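Last revised 8 September 2025. These answers cover the Skuvham student robotics club and its handling project, Stardale.

## Who may join?

Any student enrolled at the school may apply. No previous experience of programming or building is expected. Places in each intake are limited to 20, and applications for the autumn term closed in July.

## What is the Stardale project?

Members use hand-held grippers to record themselves handling everyday objects, chiefly plastic food containers. The recordings are then sorted, checked and used to train a simple control program. The club's target for the year is 2,000 accepted recordings.

## Is there a fee?

Membership is free. Materials are paid for from the Ogbonna Fund, which awarded the club £2,190 for the current school year. Members who lose or damage equipment through carelessness may be asked to contribute to its replacement.

## Does the club enter competitions?

Yes. A team of 11 members will take part in the Nostholm Schools Challenge. Selection is based on attendance and on the quality of written logs — speed at the table is not considered.

## What must a member do before using the grippers?

Each member completes a short induction covering the joints of the gripper, where fingers may be pinched, and the correct way to hold the handle. Long hair must be tied back. Worn foam pads should be entered in the equipment log at the end of the session.

## May parents attend?

Parents and guardians are welcome at the open session held each term. Requests to visit at other times should be made to the school office.

## What does the practical work involve?

Members practise approaching a container with the gripper open, holding it, and working with two grippers together.
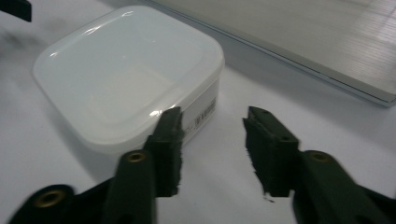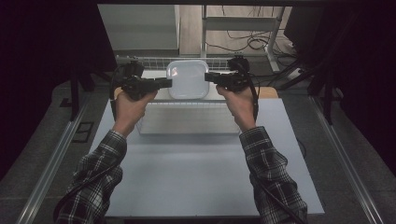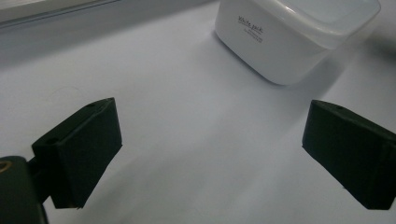
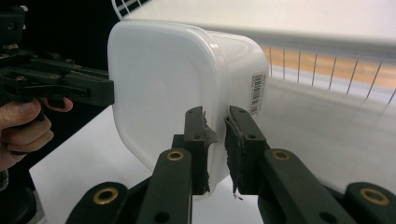
A parent has since written to ask whether the written logs may be completed at home, as her son finds it hard to finish his before the end of the session. She adds that he would gladly hand it in the next morning, and would like to know whether a late log still counts towards selection for the Nostholm team.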